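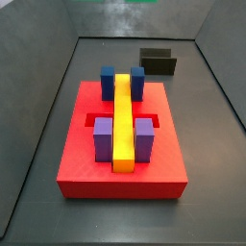

Slotted base in red, with four upright blocks.

Dry joint

A dry joint is a connection between two or more solid parts that is held by shape, weight and friction, with no glue, mortar, nail or screw. The term covers drystone walling, most timber framing before the pegs go in, a large share of wooden puzzles, and any bookcase whose owner has lost the little bag of hardware. In the furniture trade it is sometimes called a dry fit, although purists reserve that name for the trial assembly done before gluing, and will say so.

Principle

A dry joint works when the parts touch over enough surface that they would sooner stay put than move. The gap left between them is the clearance. Too little clearance and the parts must be persuaded with a mallet; too much and the result is known as a rattle. Timber complicates matters by swelling across the grain in humid weather, so that a drawer fitted in a dry spell may become a permanent feature of the cabinet by the end of the wet season.

Stone is steadier but heavier, and its errors are harder to sand off.

History

Fitted joints are far older than any writing about them. The earliest text devoted wholly to the subject in the Skemen tradition is a carpenter's handbook of 1716, which describes 8 joints, recommends three, and spends its longest chapter complaining about apprentices. Its measurements are given in the author's own thumb widths. No record of the thumb survives.

The Polau granary, finished in 1879, was put up without a single metal fastener, a point its builders made on a plaque, which is screwed on. The building has 200 joints in its main floor, and still stands, with a lean that the local guidebook calls characterful.
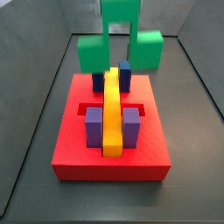 Two purple uprights set in a recess, with a yellow bar running between them.

Common types

Housing: a groove cut across one part to receive the end of another. Called a dado in Canada and the United States, and a source of mild confusion in imported plans.

Halving: each part gives up half its thickness where they cross. Fair to both, and weaker than either.

Mortise and tenon: a tongue in a hole. The standard by which other joints are judged, chiefly by people who can cut one.

Bramilik lock: three bars sharing a single notch, the last of which slides in endways. Toàn Từ's short study of the form traces it to the workshops along the Tu, where it was used for travelling chests. Taking one apart depends on knowing which bar went in last, knowledge that tends to leave the family within a generation.

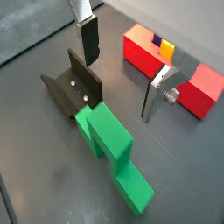

Terminology

Fit is graded by feel. A joint may be slack, sliding, snug or driven, and the colour of the language used during assembly generally deepens in that order. "Hand-tight" is best avoided, as hands vary.

See also

Drystone wall
Burr puzzle
Timber framing
Mallet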